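Search Griltumby... Search Explainers Ages 8 and up Go

Can You Really Build a Robot Arm That Helps in the Workshop?

By Rhys Harawira
22 January 2022
64 shares 5 comments

The lid of the box said the robot arm would be "your new best helper." It said you could build it in an afternoon. I have read a lot of box lids, and I don't trust them much, so I went down to the Mudaliar shared workshop in Lollville to see what building a robot arm is like when the box is open and the parts are all over the bench.

The arm is called the Trukmont. The person building it is Gopinath Thevar, and before he lets the real one pick up anything, he tries the job with a pretend gripper in a pretend room on his computer.
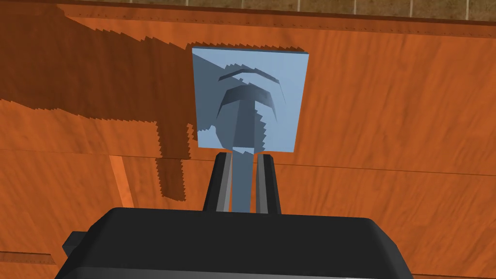
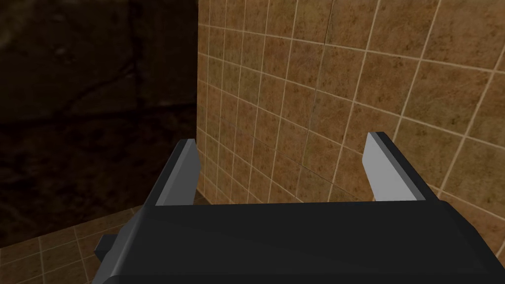
First, what is a robot arm?

A robot arm is a machine with joints, a bit like your shoulder, elbow and wrist. Each joint has a motor in it. A computer tells the motors how far to turn, and if all of them turn the right amount, the end of the arm gets to the right place.

At the end is the gripper. A gripper does the job of a hand, but please don't call it a hand. Your hand has four fingers and a thumb, and skin that can feel a crumb. This kind of gripper has two stiff fingers that move together and apart. It can squeeze and it can let go. That's the whole list.

People who sell robots like to say the arm "knows" how to pick things up. I asked Gopinath whether his does. He said it knows as much as a nutcracker knows about nuts.

So why the pretend one?

The pretend room is called a simulation. It's a lot like a video game. The computer has a drawing of the gripper, a drawing of the table, and a set of rules about how things should move. One rule says that things fall down. Another says that two solid things can't be in the same place. There are more rules about how slippery things are, and those are hard to get right (remember this part, it comes back).

Then you run the robot's program inside the game. If the gripper swings too far and bashes into the table, you press reset. With a real arm, you'd have a dent in the table and maybe a cracked gripper, and those cost money. Gopinath has already paid for one spare finger and he was grumpy about it the whole time I was there.

So I can see the point of simulations. I still had questions.

Question one: does the pretend world look like the real one?

Sort of. The table has wood grain and there are tiles with speckles. But the shadows have edges like little stair steps. Go and look at your own shadow on a sunny day and see if you can find any stair steps on it.

Does that matter? It depends on how the robot finds things. If you tell the arm exactly where the tool is, it doesn't need to look, and funny shadows can't bother it. If the arm uses a camera to find the tool, then it has to sort out what is tool and what is shadow. A program that only ever practiced with stair-step shadows might get muddled by a soft, blurry one. Gopinath thinks his will manage. I wrote "we'll see" in my notebook.

Question two: does it act like the real one?

This is the big one. In the simulation, Gopinath had the gripper try to grab a tool by its handle and hold it up. He ran it 64 times. It held on 59 times and dropped the tool 5 times.

That sounds great! If you got 59 out of 64 on a spelling test you'd be pleased. But think about what a drop means in a workshop. If the tool is a plastic scoop, a drop means you bend over and pick it up. If the tool is a chisel, you don't want your foot anywhere near it. So whether 59 is a good score depends on what the arm is holding, and the box lid had no room for that, I suppose.

I also asked how the real arm did on the same test. It hadn't done the test yet. It didn't have all its screws in.

About those screws

The Trukmont comes as a kit, and the kit has 183 pieces. The parts list says so, and Gopinath checked it by laying everything out on old towels. He started in October. It is not October now. I'd like to meet the person whose afternoon is that long.

To be fair, he doesn't work on it every day, and he did one bit twice. The second joint was on backward. You couldn't tell by looking, but whenever the program said "up," the arm went down. The instructions showed that step in a picture the size of a stamp.

When you build something like this, most of the time goes on jobs like these:

Sorting screws that look the same and aren't.
Finding out which wire goes to which motor.
Taking apart a thing you put together yesterday.
Waiting for glue.
Looking for the small wrench.

The small wrench was under one of the towels.

Squeezing is harder than it looks

Pick up a pencil. Now pick up a grape, if there's one in the house. You didn't squeeze the grape as hard as the pencil, and I bet you didn't stop to think about it. Your skin felt the grape and your hand changed its squeeze all by itself.

The Trukmont gripper can't feel like that. The builder has to pick a number for how hard it squeezes. If the number is too small, the tool slides out. If it's too big, the tool gets crushed, or the motor gets hot from pushing and pushing.

Slipperiness makes this worse. A handle with sawdust on it is more slippery than a clean one. A handle somebody grabbed after eating chips is different again. In the simulation, slipperiness is one number that Gopinath typed in. I asked him where he got it. He said he started with a guess and then changed it until the gripper behaved sensibly.

I want you to notice something about that. If you change the pretend world until the robot does well, you've made a world that is kind to your robot. The real workshop hasn't agreed to be kind. Gopinath didn't like me saying so, but he did agree that he should run the test again with a more slippery number and see how many tools end up on the table.

Words you might want

Gripper: the part at the end of the arm that grabs things.
Joint: a place where the arm can bend or turn.
Motor: the part that does the turning.
Program: a list of instructions for the computer.
Simulation: a pretend version of something, run on a computer by rules that a person chose.

A test you can do at home

You'll need two wooden rulers, a friend, and some things that won't break. A sock, a spoon, a glue stick and a marker will do.

Hold one ruler in each hand, with your hands near the ends. Now you have a gripper with two stiff fingers. Pick up the sock. Easy. Pick up the spoon by its handle and try to keep it pointing at the ceiling. That one's a pain, because it wants to swing around.

Next, close your eyes and have your friend tell you where to move. They can only say left, right, up, down, forward, back, squeeze and let go. Your friend is the program. Try not to yell at the program.

Last, guess how many times out of ten you'll pick up the marker, and write your guess down before you start. Then do it and see. Writing it down first is important, or you'll remember guessing whatever really happened. I do that too.

When somebody tells you a robot can do a job

Ask how many times it tried. Ask how many times it went wrong, and what went wrong. Ask if it was a real robot or a pretend one. A person who has really done the tests won't mind, and might even get excited and show you a chart. Gopinath showed me four charts and I only needed one.

And ask who is standing by with a hand on the off switch. At Mudaliar there's a big red stop button on the bench, wired up and working. He put that in before he had even one joint built, and it's the part of the project I have no complaints about. If you ever build an arm with a grown-up, put the button in first, and keep your fingers out of the gripper while the power is on, even when the arm looks asleep.

Will the Trukmont be a good helper? I don't know yet. It can't hand anybody a tool today. Gopinath could have walked across the room and fetched every tool in the place by now, and I told him so. He said fetching tools wasn't why he was building it. He wants to know how the thing works, and after one backward joint and one broken finger he knows a good deal more about it than the box does.

I've asked him to call me when the real arm has had its 64 turns. I'll print the score here, drops and all.

183 people liked this explainer
5 comments — ask a grown-up before you post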